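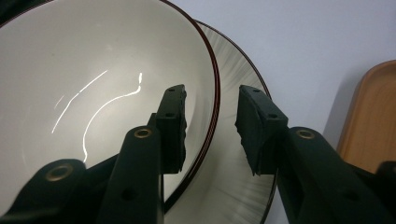

Bowls and Plates: Your Questions Answered

We get a lot of letters and messages at Keltach, and we love reading them, even the ones that start with "I'm so sorry, I've done something silly in the microwave." The same questions come round again and again, so we've gathered them up on one page. If yours isn't covered, write to us and we'll do our best. Last updated March 19, 2025.

Choosing and mixing

Do my bowls and plates have to match?

Goodness, no. A plain white bowl with a dark rim looks lovely beside a plate with a busier surface, as long as the two have something in common. A rim in a similar dark color is the easiest way to do it, and the rims don't have to be the same shade either. Maroon and brown get along very well on a table. If you're starting a collection from scratch, pick your rim color first and let everything else wander a little.

What is the difference between the Brivel and Liser ranges?

Brivel is our plain range, with a smooth off-white glaze on the inside and a thin colored band at the rim. Liser has the streaked pattern that spreads out from the middle of the plate, and it comes in gray, sand and a blue that we only make in small batches (it sells out fast, so do join the mailing list if you have your heart set on it). Both ranges are fired the same way and can be washed and stacked together.

How big a serving bowl do I need?

Bigger than you think, if you toss your salads at the table! Our 11-inch bowl is the one we suggest to most people. It gives you room to turn the leaves over without sending half of them onto the cloth, and it still fits in an ordinary cupboard. For two people who mostly eat soup, go smaller and spend the difference on nice bread.

My bowl looks gray in the evening and cream in the morning. Is something wrong with it?

Nothing at all. An off-white glaze picks up whatever light is in the room, and a deep bowl will look brighter on one side than on the other. Pale walls make this more noticeable. We've had people send a bowl back over this and then ask for it again a week later, so please live with it for a few days first.

Storing and displaying

Can I stand a large bowl on its side?

You can, with a bit of care. A bowl on its side wants to roll, so it needs support on both sides of the rim where it touches the shelf, and something behind it that won't slide. A plate rack with wide slots works for shallow bowls. For deep ones, we'd use a proper bowl stand or simply keep them the right way up. Give it a gentle nudge before you walk away. If it wobbles, start over.

Is it all right to lean a bowl in front of a plate?

Yes, and it looks very pretty on an open shelf, with the plate peeking out to one side. Put the plate in first and get it steady, then bring in the bowl. Try to keep the bowl's rim off the face of the plate, or slip a small felt dot between them. Rims are often a touch rougher than people expect, and over the years they can leave a mark.

How many plates can I stack?

We don't like to go above 20 in one pile, and that's for dinner plates on a good solid shelf. Bowls are happier in much shorter stacks. Put a paper towel or a round of felt between pieces that you only bring out for holidays.

Washing and care

Are they safe in the dishwasher?

Brivel and Liser both are. Load the plates so they don't knock together, and put big bowls on the bottom rack at a slant so the water runs off. Anything with the Akbulut stamp underneath is hand-painted over the glaze and needs to be washed by hand in warm soapy water.

How do I get rid of gray scratches?

Most of the time those aren't scratches. They're little deposits of metal left behind by your knives and forks, and they show up best on pale glazes. Make a paste of baking soda and water, rub it on with a soft cloth, leave it a few minutes and rinse. You may need to go over it 2 times. Please don't use steel wool, however tempting it is!

Can the dark rim fade?

On Brivel and Liser the color sits under the glaze, so normal washing won't bother it. Older pieces bought before our January change of glaze can dull a little at the edge if they've been washed very hot for years. They are still perfectly fine to eat from.

What about the microwave?

Everything plain is fine. Leave out any piece with metallic gold or silver paint, and if you aren't sure what you have, turn it over and look for the microwave mark on the base.

Orders and breakages

One piece arrived broken. What should I do?

Oh, we're sorry. Keep the box, take a photo of the piece and the packing, and send both to us with your order number. We'll put a new one in the mail, and you don't need to return the pieces.

Can I buy a single replacement?

Of course. Every bowl and plate in the current ranges is sold singly. For retired patterns, ask us anyway. Our back stock stands at 3,360 pieces at the moment, and we're happy to go and rummage through it. Tell us the diameter and the rim color, and send a picture of the underside if you can.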